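Kustcombe Sort and Share
Progress report to the Ocampo Fund, 3rd August

Dear Maxence Guérin,

We're past the halfway mark and I'm very happy to be writing this one! When you visited in May the back room was still boxes up to the window sill and you had to climb over a rolled-up tent to get to the kettle. You can now walk straight through to the far wall, and both doors open all the way.

What we said we would do

The grant was for clearing, sorting and lending out the sports gear and small electronics left over from the old Benda youth center. Our target was 300 items sorted and listed by the end of the summer, with lending open to any family in Kustcombe.

Where we are

We have 106 items listed in the catalog and ready to lend. That is behind the plan, and most of the gap comes from the electronics, which take much longer per item than the rackets and balls do. The sports side has gone really well – badminton and table tennis are finished apart from labels, and the football gear only needs a second pair of hands to pair up the shin guards.

Cables are the slow part. They came to us in four big sacks, all knotted together, and every one has to be pulled free, matched to a plug type and given a bin. We started by sorting on length, which was a mistake, as people come in asking for a connector and couldn't care less how long the thing is. Szabolcs Erdős redid the system in a weekend and it is so much better. Bins are now by connector, with a tag on each cable.

The sorting table is where the two halves of the project still meet. A black Kason racket cover with its shoulder strap lies along the back, a green open-fronted bin has one blue cable in it, and another blue cable is out on the tabletop.

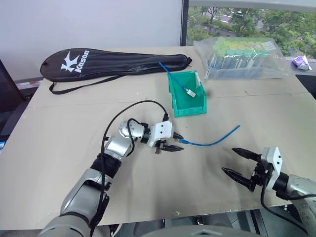

Spending

The shelving from Fekine came in under the quote, and we'd like to move the difference to labels and zip bags. We bought a first roll of 1000 labels and will need another before the end of the project. Nothing else has changed from the budget you approved. Receipts are in the shared folder under "Kustcombe 2".

What comes next

Two sacks of cables left, then chargers. I would like to open lending for the sports gear straight away and let the electronics follow, if you are happy with that – ten families have already put their names down and it seems a shame to make them wait for a box of adapters.

We also need a decision on racket covers. Some came in without a racket, and I'd rather list them separately than throw them out. Could you let me know if that fits the terms of the grant?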